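Home Rack FAQ: Putting a Small Rack in a Room People Live In

I get a lot of mail about the living room rack, and most of it asks the same dozen things. So this page collects the answers in one spot! It covers the rack itself, the network switch, cables, noise, and the odd bits of hardware that end up nearby. I add to it whenever a good new question shows up.

Why a rack at all? Isn't a shelf fine?

A shelf is fine for one little box. Once you own a switch and one server, though, a rack starts to feel wonderful. Everything is held by its own screws or rails, the cables have somewhere to go, and you can reach the back without lifting anything. I ran my gear on a bookcase for 3 years and I would never go back.

Open frame or closed cabinet?

Open frame, every time, if you can live with the looks. Air moves freely, you can see every label, and the whole thing weighs so little that you can shift it to vacuum. Cabinets do keep out cats and toddlers, so if you have either of those, take a look at the Skornden wall cabinet. I helped put one up in Sturkley last March and it went up beautifully (bring a second pair of hands and a long level).

What's in yours?

Not much, and that's part of the fun! There's a Netgear switch at the top with twenty-four ports on the front in two banks, a Dell server right below it, and a pull-out shelf under that. The rails are printed with unit numbers, and I can't say enough good things about unit numbers. When you're holding up one end of a server and hunting for the matching hole on the other side, they save your arms and your temper.
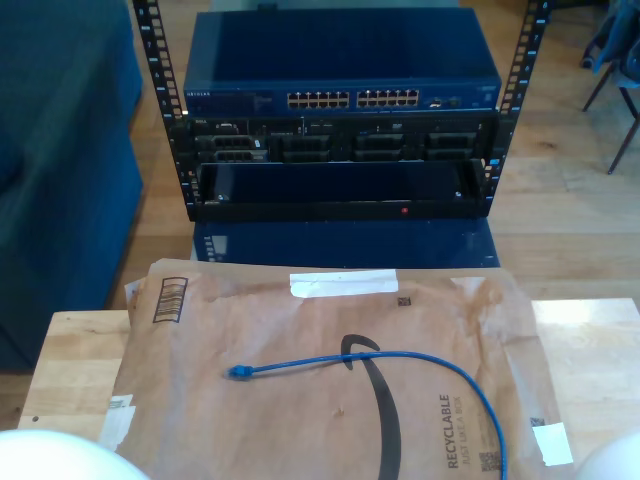
Do I need a switch that big?

No, but you'll fill more of it than you think. Make a list of everything in the house that could take a cable: TV, desk, printer, game console, access point, the server itself. Then leave room for visitors and experiments. Eight ports go fast. Used switches with plenty of ports can be great value, and mine has been running happily for ages.

Will it ruin a wood floor?

It can if you drag it. A rack with gear in it puts its weight on a few small points, so put something under it to spread the load – a base, a low box that can truly carry the weight, or felt pads at the very least. I like having the bottom of the rack raised a little anyway. The lower gear stays away from the dust, and the mop can get past.

How loud is it?

The switch is quiet. Servers vary wildly, and the first few seconds after power-on are always the worst, so don't panic when yours starts up like a hair dryer. Things you can try:

Check for a fan setting in the server's own setup menu.
Take out cards you don't use, as some of them push the fans up.
Leave open space behind the rack.
Move it away from a bare wall and closer to soft furniture, which soaks up some of the sound.

How much power does it use?

Buy a plug-in meter and find out for yourself, it's great fun. Mine reads 75 watts with the server idling and climbs to 124 when a big backup is going. I left the meter plugged in for a month and learned more about my house than I had in years.

What should go on the pull-out shelf?

Anything without rack ears. A modem, a small external drive, a label maker, the screwdriver you keep losing. Check the load rating with the shelf pulled all the way out, and put the heaviest thing toward the back. I keep the shelf clear whenever I'm working on the server, so I have a landing spot for screws.

Which cables do you buy?

Short ones! Long patch cords are the reason most small racks turn into spaghetti. I buy mixed lengths from Treno in packs and pick a color for each job. Label both ends before you plug anything in. For the long run to the office I used bulk cable from Aravena and put the ends on myself, which took an evening and was very satisfying.

What about the round metal connectors on motors and other machinery?

I love these, and I wish more home gear used them. They're often called aviation plugs, and the good thing about them is that they can't wiggle loose the way a network plug with a broken tab can. The one on the white motor housing has a knurled coupling nut down at the base, and its black cable leaves in a wide loop, just the kind of easy curve I'd want for a network cable too. With threaded types, line up the key first, push the plug home by hand, and only then turn the nut. If it fights you, back off and start over.

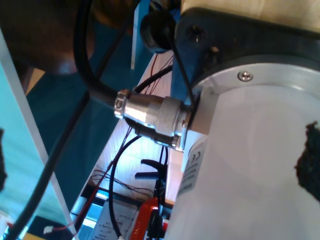

Sharp bends are bad news for any cable, and the damage tends to be right behind the plug where you don't look. Give it some slack before the first tie, and use hook-and-loop straps in place of zip ties so you can change your mind later. A round black grommet like the one up beside the motor bracket is a cheap and lovely thing to add wherever a cable has to pass through a panel with a hard edge. I keep a bag of mixed sizes in the parts drawer and use them on desks, cabinets, even the back of the TV stand.

How much did the whole thing cost?

I paid $288 for everything, all of it used except the patch cords. Watch local listings, ask whether rails are included, and be ready to drive a little. Rails bought separately can cost more than you'd like.

Can I ask you something that isn't here?

Please do! Use the contact form, and tell me the depth of your rack and the model of whatever you're trying to mount. Depth is the first thing I'll ask for.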